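# Buvwood Toy Swap: your questions

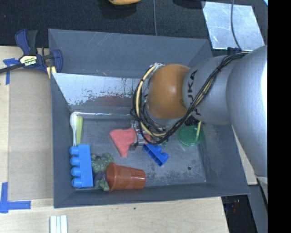 *Toys and household bits in the big grey bin.*

**What can I bring?**
Toys, games, puzzles with all their pieces. I'm a sucker for a good puzzle!

**Is there a limit?**
16 items per family, please (my garage is only so big).

**Do I have to swap like for like?**
Nope. Bring a truck, go home with a doll, whatever makes the kids happy.

**When's the next one?**
October, at the Skutirham hall. Doors open for 2 hours, and parking's out the back.

— Augustina Nutsugah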